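Print this page | E-mail this thread

1/ Today, Thursday, July 9, 2026, I visited the open day of Hestau in Clalden. I write my notes in small pieces, please be patient with my English.

2/ They had 200 places and I was number 248 on the list. At 15 minutes before the start a lady called me that I can come. I took the first train.

3/ The first hall is for packing machines. Very loud, and I did not understand much of the talk. The coffee was good.

4/ The second hall was for me the best part. Rüdiger Sperling showed how they prepare a grasping task in simulation before the real arm does anything. He speaks slowly and draws on paper, which I liked.

5/ His main point: the shape of the object matters more than its weight. A smooth round body is difficult for two parallel fingers. If there is a narrow part, like a post or a handle, you try this first.

We use cookies to remember your settings. Accept | Manage

6/ I asked if the simulated light is important. He said yes, if the program learns from pictures. Shadows make more trouble than most visitors expect.

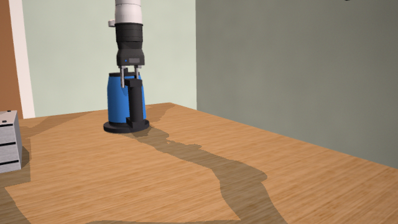

7/ Zachary Thibodeau from Meireles asked how many tries they run before they trust a grasp. The answer was long. I wrote down only "it depends on the object", and I am a little sorry for that.

8/ There is a free course in Virkham in January, 2 evenings. You must register by e-mail. I already did it.

9/ If somebody was also in the second hall and has better notes about friction settings, please send them to me. My page has a coffee spot exactly there.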